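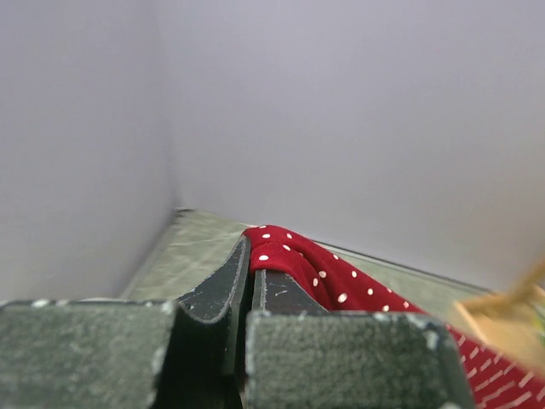
Collecting > Shows and Fairs > Park Paper

The Vetano Park Paper Fair opened at nine, which in collector time means the good stuff was gone by eight-thirty. I paid my $2 at the door anyway and got a hand stamp of a carousel horse, or possibly a goat.

I had one goal. Viltumex Gardens, for those who didn't grow up within driving distance, was an amusement park with a log flume, a haunted mine and a parking lot bigger than both. In its last December it sold a holiday ride booklet with 16 coupons, printed in green, and I have wanted one ever since I learned it existed.

The first row was maps. Maps are what everyone saved, so maps are what everyone is selling. One dealer had a box of them marked "rare," and the box was full to the lid.

Kalkidan Gudeta had the best table in the hall, way in the back by the restrooms. She collects employee handbooks, and the one from the Lo Island ferry ride spends four pages on how to point. (Whole hand, never one finger.) She let me read it standing up for far too long and didn't try to sell it to me, mostly because it isn't for sale.

She also had my green booklet. Two coupons missing, staple rusted, $700. I said I'd think about it and walked over to the snack bar, where I thought about it over a pretzel that had also been around since the park closed. When I got back, the booklet had been sold to a man in a Sostorov Speedway jacket. He looked very happy. I hope his staple gives out.

The afternoon talk on ticket printing was better than it sounds — the speaker passed around an uncut sheet and then watched us all like a hawk. I went home with a parking stub and a napkin.

Posted September 19, 2024

Comments

flumerider: The goat is a horse. I asked.

Marge T.: My sister threw out a shoebox of these. I have not told her what you just told me.

stubs4ever: What color is the parking stub? I'd trade you a map.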